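Peststead Community Help > Clubs and Events > Sailing and Rowing

Is a title sponsor for our regatta worth the bother?
Posted 6th July by mudberth

I sit on the organising side of a small estuary regatta and we've been offered a "naming partnership" by a firm called Inda. For one season they'd put in money and in return the race would carry their name in front of ours. An outfit called Bosto would come along as part of the package to run hospitality ashore: a marquee, lunches, a launch to take guests out to the start line.

I've read the proposal twice and I'm not convinced. It's long on words like "elevate" and short on sums. We had 194 entries last time without any of this. The entry fee is 42 pounds a boat, the sailors grumble about it but they pay, and we break even if the weather's kind. What I can't work out is who gains. The proposal says the fee could be "reviewed" once the partnership is in place, and I've a fair idea which direction that means.

Has anyone been through this with an event our size? I'm after what went wrong as much as what went right.

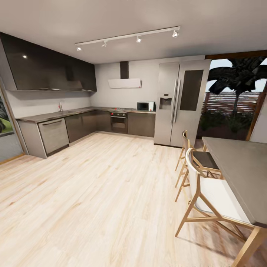

Page 2

Replies, oldest first

tidewatcher

We did two seasons with a sponsor's name on the front. Fujimoto, if it matters. I was against it then and I'm only slightly less against it now.

The money did arrive, I'll give them that. It came in two halves, though, and the second half was tied to "guest satisfaction", a thing no one had defined. We'd already spent it on safety boats. If your agreement says anything similar, get it struck out or get a date put next to every payment. I'd want the lot in the bank before entries open.

Next, the name. Find out who owns it afterwards. Ours had a clause saying the sponsor could use the joint title "in perpetuity in connection with past editions". Sounds harmless until you want to reprint your own results. Also ask what happens to trophies. We ended up with a new cup that had the sponsor's name engraved in bigger letters than the club's, and it's still in a box.

On hospitality, be very wary of the launch. Guests want to be close to the start, sailors want them nowhere near it. Your race officer should have the final say on where that boat goes and it should be written down as such. We were told it would be "managed on the day". It was managed by my shouting down a radio.
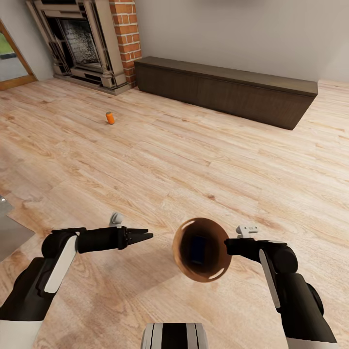 The other thing I'd check is who pays for the shore side if racing is called off. A marquee costs the same in a gale. Our hospitality people billed us for 289 lunches after a cancelled day, and the contract backed them up, so more fool us for signing it in December when everyone was thinking about Christmas. Read the cancellation page slowly. If there isn't a cancellation page, ask why.

Did entries go up? A little in the first year, and back to where they were in the second. I've never seen anything to show that a sailor picks a race for what it's called.

leeward_lou

Bit more cheerful than the above. Ours was fine. We got new marks out of it and the prize-giving had proper food. Don't let them touch the start times.

saltandsums

I'd ignore both the gloom and the good food and do the arithmetic. Take the total on offer, subtract every extra cost the partnership brings (moorings for the launch, more toilets, car parking, extra insurance, your own people's time), and see what's left. For our club that came to 2,076 pounds over the season. Better than nothing, but we'd been talking as though it would pay for a new slipway.

Then ask Bosto for the names of two events they've worked on which had fewer than 300 boats. Big regattas tell you very little. A company used to a large fleet may put its least experienced people on yours, and you won't learn that from a brochure. Ring the clubs yourself and don't settle for written testimonials.

On the fee, I share your suspicion. Ask them to agree in writing that it stays put for the length of the deal. If they won't, you have your answer about what "reviewed" means.

One season is at least short. I'd be far more worried if they'd asked for three. Check there's no automatic renewal tucked in near the back, with a notice period that runs out before the racing's even finished.

mudberth

Thanks all. There is an automatic renewal. Page 11, under "Continuity". I've written back asking for it to come out and for the cancellation terms, which weren't in the pack at all. Will post again when they reply.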